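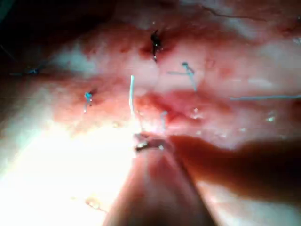 The robotic surgery training center in Rernlow opened its doors to the public on Monday, 14 May 2018, and by the middle of the morning the line already stretched past the bicycle racks and round the corner toward the bakery. Most people had come to see the stitching, and they were well looked after. The big monitor in the main hall carried the close-up view, with knots in black, turquoise and a soft blue-gray dotted over the tissue and a single metal-tipped instrument reaching up among them, and for a good while people simply stood in front of it with their coats over their arms and watched. It was very quiet for a room with so many people in it, apart from the coffee machine.

The center, which belongs to the Henríquez Institute, moved into the old telephone exchange on Zerkside Road last year, and plenty of neighbors have been wondering ever since what goes on behind those tall frosted windows. Now they know a little more. Surgeons and scrub nurses from hospitals across the county come here for short courses, and in between, a research group works on getting the instruments to do parts of a suture without a hand guiding every movement. Monday's program had a bit of both, with a demonstration on the hour, a talk in the upstairs classroom and, for anyone patient enough to wait their turn, a few minutes at a practice console moving rubber rings from one peg to another (harder than you would think, and the children were better at it than their parents).

The demonstrations were the heart of the day. An instructor sat at the console with her back to the audience and her forehead against the viewer, and a colleague with a microphone explained, in a wonderfully calm voice, what everyone was looking at. He talked about how a needle has to turn through the tissue along its own curve, how tight is too tight, and why a stitch that looks lovely on top may still be holding badly underneath. He also explained that the person at the console doesn't feel the thread pull the way a hand would, and has to judge the tension by eye. That got a murmur from the row of quilters who had come over together from the Mitetov Street church hall, and who asked, I think it is fair to say, the best questions of the day.

Then came the part about automation, which the center had clearly thought hard about how to present. The aim for now is modest. The group would like the machine to take over the repetitive bits – passing the thread from one side to the other, drawing it through, setting up the next loop – with a surgeon watching and able to stop it at any moment. The explanation went along with a second view, from further back, where both instruments could be seen at a cut filled with bright red blood, silvery thread across it and more thread lying over the tissue. One or two visitors looked away at that point, and a chair was quickly found for a young man near the radiator. He was soon back on his feet and asking about apprenticeships.
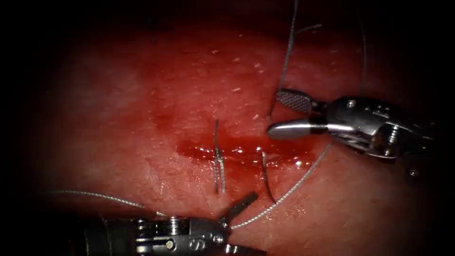 One visitor told us on the way out that she had arrived quite sure she would never want a machine anywhere near her, and that she was going home a good deal less sure, though she would still like to shake hands with the surgeon first. She had expected everything to be faster, she said, and it had comforted her to hear how much of the training is about slowing down.

Up to 200 visitors were expected, and although the front desk gave up on its sign-in sheet before lunch, the stack of 200 printed programs was gone by early afternoon. The 10 seats at the upstairs talk filled at once, so it was given again, and then once more, with people sitting on the stairs. Tea and very good lemon cake were served in the courtyard, where the sun came out just in time.

The practice console will stay in the entrance hall through the end of the month and can be tried on weekday afternoons until 4. Admission is free. Children are welcome with an adult, and groups of more than three are asked to call the front desk ahead of time. The entrance is on Zerkside Road, with step-free access from the parking lot at the back.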